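The club at Brureo has a motto, written on a whiteboard that has since been wiped: the robot is always right. Its student captain, who asked to be quoted by job title "like a spokesperson," explained that it was meant as a reproach. "Whatever it did, it's what we told it to do. That's the annoying part."

The team has 8 members and one assignment, fruit. They are getting ready for the Ullow Challenge in May, in which an arm has 3 minutes to move produce where the judges say it goes. Nothing may be dropped or bruised, though bruising a shiny artificial-looking lime would take some commitment.

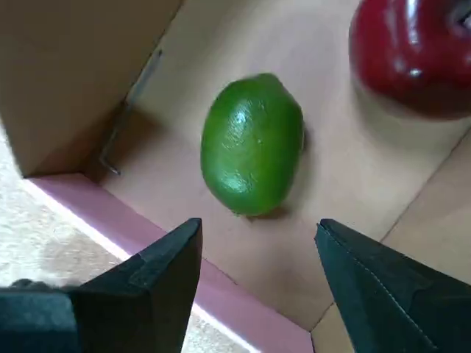 STUDENT PROJECTS

I asked why the lime gets so much attention when there is a large red apple in the same box. "The apple is big," the captain said. "You can be a little wrong about an apple. The lime is long one way and short the other, so you have to care how you come at it."

Caring has taken up most of the semester. The team has recorded 667 practice grasps and kept 300 of them. The rest, according to the member in charge of the recordings, were "educational." She has labeled the discard folder Honkanen, after the building where the club used to meet, and would not say what the building had done to deserve it.

"People come by and expect it to be fast," she told me. "Then they watch it think about a lime. They're very polite. They stay for one."
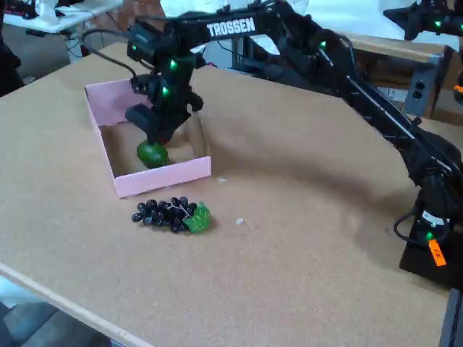 Photo: Brureo Robotics Club

Grapes are a sore subject. The captain calls them "a group project," with one stem and a great many opinions. Half the team wants to grab the bunch from above, and the other half wants to skip it and take the points loss. A vote was held and came out even.

The club's entry is named Prumex, which sounded better late at night, I'm told. I asked whether it would be ready by May.

"The arm will be," the captain said. "We have finals."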